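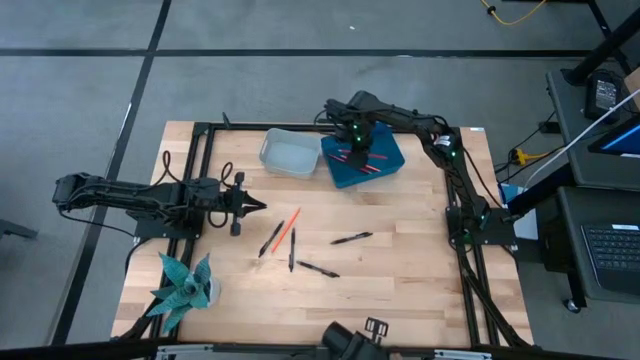 *Two arms share a framed worktable with a maple top. The blue tray holds three red pens.*

# What the Arm Quote Leaves Out

The first budget Alcombe wrote for its pen-sorting bench was a single line: two arms, with grippers, delivered. Alcombe packs office supplies for schools in a rented building off the county road, and it wanted to know if a pair of small arms could put loose pens into bins. The line was approved in February. By spring the company had a second budget, and it was longer.

Most small shops go through some version of this. The arm has a price you can look up. The table, the frame, the cables, the spare fingers and the hours don't, or they have prices that nobody adds together until the invoices come in.

## Start with the table

Alcombe's supplier, Drullon, quoted the arms on the understanding that the buyer would provide "a suitable mounting surface." An ordinary workbench moved when an arm stopped short. The fix was a butcher-block top inside a frame of aluminum extrusion, with the arms bolted to the rails. The frame took longer to arrive than the arms did.

Extrusion is worth the money if you expect to change your mind. You can slide a mount along a rail, add a bracket for a camera, or take the whole thing apart and build something else. A welded stand costs less and gives you one layout. For a first project, buy the extrusion, and order more brackets and bolts than the drawing calls for. Shipping on a small second order can cost more than the parts.

Measure the floor, too. An arm that reaches across a table also reaches past the edge of it, and people need a way around. Tape the footprint out before you sign anything. Include the desk for the computer and a place for someone to sit.

## Grippers and cameras

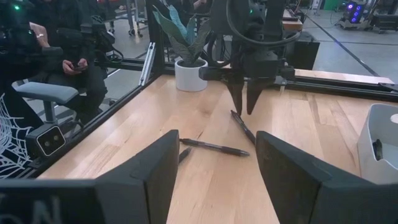 Grippers should have their own line in the budget, separate from the arms. Fingers wear, and they get bent when somebody enters a wrong height. Alcombe set aside $300 for replacement fingers in the first year and had spent it by the end of the second quarter. Narrow fingers are good for thin things like pens and poor for boxes, so if you plan to handle both, price two sets.

Cameras are the other item that grows. A plan may begin with one overhead view, and then the arm blocks it at the moment you most want to see. Each camera you add brings a mount, a cable and a port on the computer. Yakubu, the integrator Alcombe hired for setup, bills camera calibration by the hour and bills it again whenever a mount is moved. Ask about that before you sign. It is a fair charge, but it belongs in the plan.

## The cheap things

Bins, trays and test items cost very little, and they decide how fast the work goes. Alcombe bought 200 pens for trials, in several colors and two barrel styles. It bought the bins in two colors so that a person looking over from across the room could tell which was which.

Buy the same items your line will handle. A round pen rolls, and a clip on one side changes how it lies. A pen with a rubber grip doesn't close into the fingers the way a bare barrel does. Pencils are different again. If you test on one kind and run another, you will pay for the setup hours a second time. 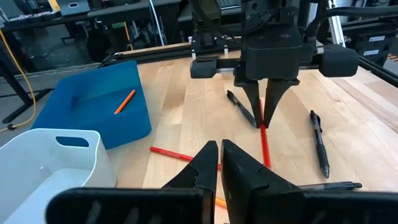

**Should a small shop lease its first pair of arms or buy them?**

Lease if you can't yet name the job they will do a year from now. Buy if the job is settled and you have someone on staff who can change a finger and reload a program. Under a lease, check who pays for damage to the gripper, as many agreements leave it out.

## Hours

The largest number in Alcombe's second budget was labor. Somebody has to lay out the pens, start the run, watch it, and write down what went wrong. The company had planned on up to 2,000 trial picks before a decision. It had not put down who would stand there for them, and the work fell to two packers whose regular station then ran short.

Put those hours in at full wage. Add training time for at least one more person than you think you need. Alcombe tracks all of it in Aveo, the same job-costing software it uses for packing orders, with the bench set up as if it were a customer. That made the monthly cost easy to read, and it ended a few arguments.
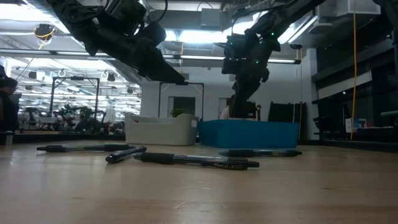
*Pens on the tabletop, with a white bin and a blue bin side by side at the far edge.*

## Before you ask for a quote

Write down the item, the bin it goes into, and how many an hour would be worth paying for. Send the same page to each supplier. Ask for the frame, grippers, cameras, cabling, setup and support as separate lines, even if you mean to buy them together. Hold back part of the budget until the arms have run your own parts on your own floor. Alcombe will decide on a second bench when the current budget year closes.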